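Textile Care Bulletin
February 27, 2024

Folding dark outer garments on a floor mat: revised procedure

Brendan Mac Suibhne

The January bulletin gave the folding sequence for shirts and flat knits. This item covers black and very dark garments with some bulk: unlined jackets, lightly padded jackets, long overshirts and soft garment bags. The sequence replaces section 8 of the Chmielewska folding guide. Copies of the old section may be discarded.

Dark cloth is harder to fold accurately than light cloth. Edges that would be obvious on a white shirt disappear against the layer beneath, and a sleeve turned back on itself can pass for part of the body. Most of the poor folds returned to us from the Testley storeroom had one fault in common. The garment had been folded to what looked like its outline, and a sleeve or hem was still doubled inside.

Surface

Fold on a contrasting surface. Light green, straw and pale gray are all suitable. Navy and charcoal are not. A ribbed mat has the further advantage that the ribs serve as a guide line, and the center back of the garment can be set parallel to them before the first fold is made.

The mat should be larger than the garment when fully opened. If it is smaller, work on the floor covering next to it, provided the covering is clean and closely woven. Woven straw is acceptable for smooth cloth. Fleece and brushed cotton pick up loose fibers from straw and should stay on the mat. Brush the mat along the ribs before use, never across them.

Lighting should come from one side at a low angle. Overhead light flattens black cloth and hides creases. With a side light, each fold throws a narrow shadow and the layers can be told apart without lifting them.

Sequence

1. Close all fasteners. Empty the pockets and push the pocket bags flat.

2. Lay the garment face down, collar away from you. Draw the hem toward you until the back panel lies without ripples.

3. Fold one side in toward the center back, stopping short of the center by the width of two fingers. Turn the sleeve down along the folded side. Repeat on the other side.

4. Run a flat hand from collar to hem. A ridge under the hand means cloth is doubled inside. Open that side and start it again. Do not press the ridge flat.

5. Fold the hem up to the middle, then fold the collar end over it. Padded garments take one fold here instead of two.

6. Turn the packet over. Square the ends by drawing the lower layer outward. Pulling on the top layer shifts it over the others and leaves a slanted end.

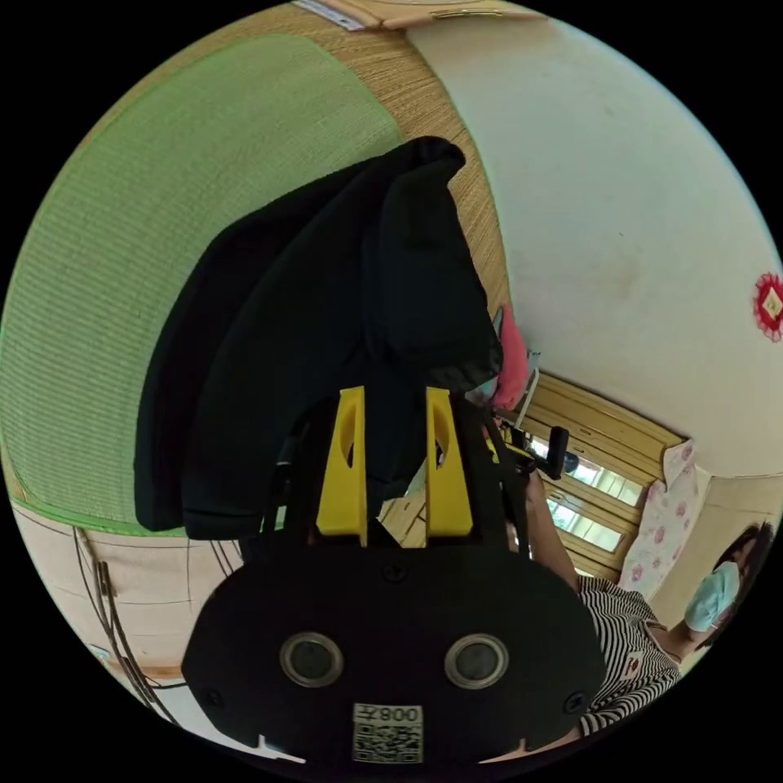
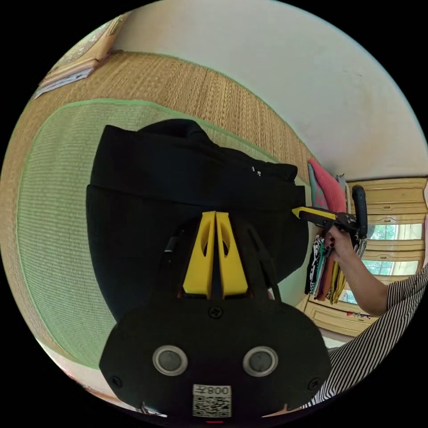
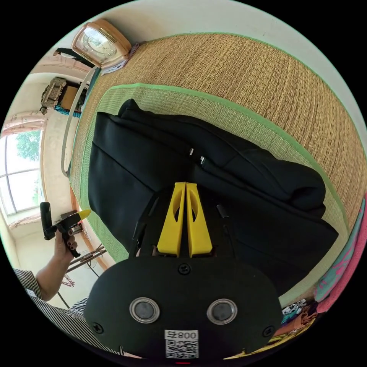 Black item in folds, with green and straw-colored matting. Metal fasteners show in the third view.

Bunching at one end

A bunched peak at one end of a packet usually comes from step 5, when the collar end is carried over while the cloth beneath is still slack. It can also come from step 2 if the collar was never opened out. To correct it, lift the bunched end clear of the surface, let the weight of the cloth pull the layers straight, and lower it again from the hem side. Smoothing from above moves the slack along the garment and it reappears at the next fold.

Rounded bulges at the side are a different matter. They are normal in padded garments and need no correction if the packet will stand upright in a box. In a stack they cause the upper packets to slide. Place such garments at the top of the stack, bulge toward the wall.

Fasteners and tags

Snaps and other metal fasteners mark adjoining layers under load. After step 5, check where they sit. If a fastener bears on the outer face of another panel, insert a sheet of uncoated tissue between the two. The Lorari tissue we stock is suitable and comes in packs of 100. One sheet folded in half is enough for most jackets. Avoid printed tissue and newspaper, both of which transfer ink.

Care tags and brand tags may be left where they fall. If a white tag projects from a black garment, tuck it under the nearest fold so that it doesn't catch when the packet is drawn out of a stack. Do not trim it.

Stacking

Stack no more than 8 unpadded packets. Alternate the direction of the collar ends so that the thickness evens out. Padded garments should be stored on edge in the Cletorix box, with enough room to slide a flat hand between any two of them. A packet that has to be forced into the box will have set creases within a season.

Refold stored garments along slightly different lines at each seasonal check. Shifting the main fold by a hand's width is sufficient. On black cloth a permanent crease first shows as a gray line, caused by wear on the surface fibers, and steaming does not remove it.

Records

The January check covered 3,672 folded items across both storerooms. Of these, 531 were refolded, with dark outer garments making up the largest group. The log sheet now has a separate column for them. Enter the garment type, the fault found and the step at which it arose, using the step numbers above. Entries reading only "refolded" will be returned for completion.

The column headed "surface" should also be filled in, with either "mat" or "floor." We want to establish whether garments folded on the ribbed mats hold their line better than those folded directly on straw. Results will appear in a later bulletin once both storerooms have completed a full seasonal check.

Requests for replacement mats go to the Testley storeroom, with the length and width of the table or floor area stated in inches.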